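**Do I really need a stand for a paper cup?**
Probably not. A paper cup stands up by itself on any flat table. A stand starts to make sense if you have papers nearby, or elbows.

**What is it made of?**
The one we keep has a round wooden base and black wire bent into a holder. You set the cup down between the wires.

**The Butdale catalog says it "fits any cup." True?**
We doubt it. "Any" is a big word. Take your own cup to the store and try it before you pay.

**Does a cup with a sleeve fit?**
Check this one yourself, too. Sleeves add width, and no two coffee shops seem to buy the same kind. Eusebio Vallejo says to leave the sleeve on. Gunther Hagedorn says take it off. They have been arguing since November.

**Will it keep my coffee warm?**
No. It's wire. Be suspicious of any listing that says otherwise.

**Is one enough?**
It holds a single cup. Carrasco will sell you a case of 219, and we can't think who wants that.

**Can I wash it?**
Wipe the base with a damp cloth and dry it right away. We wouldn't put wood in a dishwasher, whatever the box says.

**Where do I send a complaint?**
Room 19, before noon on Saturday. Bring the stand and the cup.
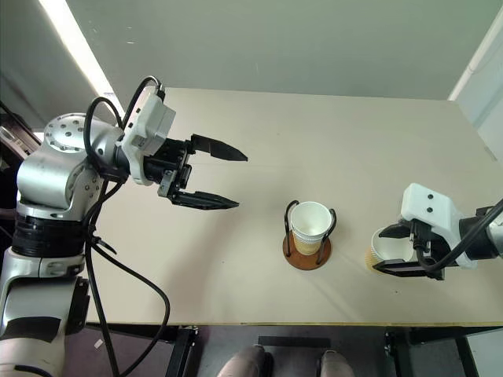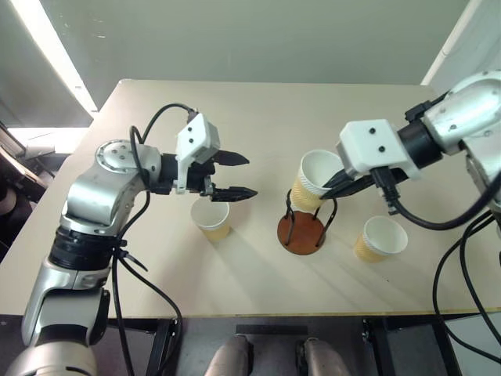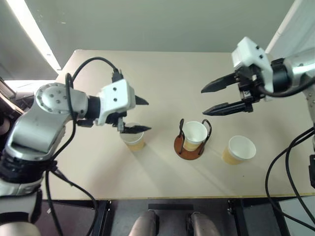 *Paper cups and the wire holder on the beige table.*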